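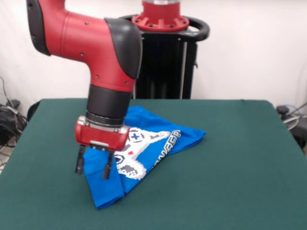 Buyer's Handbook > Reserving a Plot > Section 4

Print this page | E-mail this page

Updated June -- Ruchti Homes customer guides

4. Reserving a plot through the online portal

Use this section if you have registered for a new-build house at Nindevthorpe or Zaseslow and have been sent a buyer number. If you don't have a buyer number, go back to Section 2.

Before you start

You will need your buyer number, photo ID, a mortgage agreement in principle and a debit card. Credit cards are not accepted for the reservation fee.

Note: Plots are released at 9 a.m. on Friday. The portal shows the plot list the evening before, but the Reserve button stays grey until release.

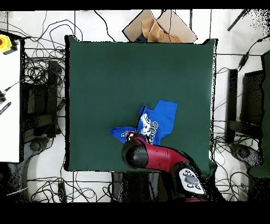
4.1 Choosing your plot

1. Sign in and open Available Plots.
2. Pick the development. Nindevthorpe has 257 plots in total, and 43 of them are in the current phase.
3. Set the house type. The Gallon is the three-bedroom semi; its floor plan may be mirrored, so check the drawing for the plot number you want.
4. Open the plot sheet and read the tenure, the parking and the estate charge.
5. Select up to two plots, in order of preference.

Caution: Adding a plot to your list does not hold it. Another buyer can reserve it until your payment has gone through.

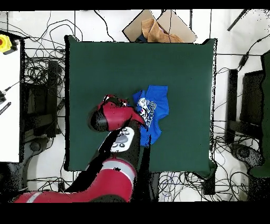

If your first choice goes while you are signed in, the portal moves your second choice up and asks you to confirm it. You have ten minutes to do this.

4.2 Paying the fee

1. Press Reserve and check the price shown against the plot sheet.
2. Upload your ID and agreement in principle as PDF files.
3. Pay the £1000 reservation fee. Do not refresh the page while the payment is going through.
4. Save the receipt. It carries your reservation number, which your solicitor will ask for.

Note: The fee comes off the purchase price at completion. If you withdraw, we keep part of it to cover our costs -- see the table in Section 7.

If the payment fails, wait for the error message before trying again. Two attempts are allowed for each plot. After that, ring the sales office and have your buyer number ready.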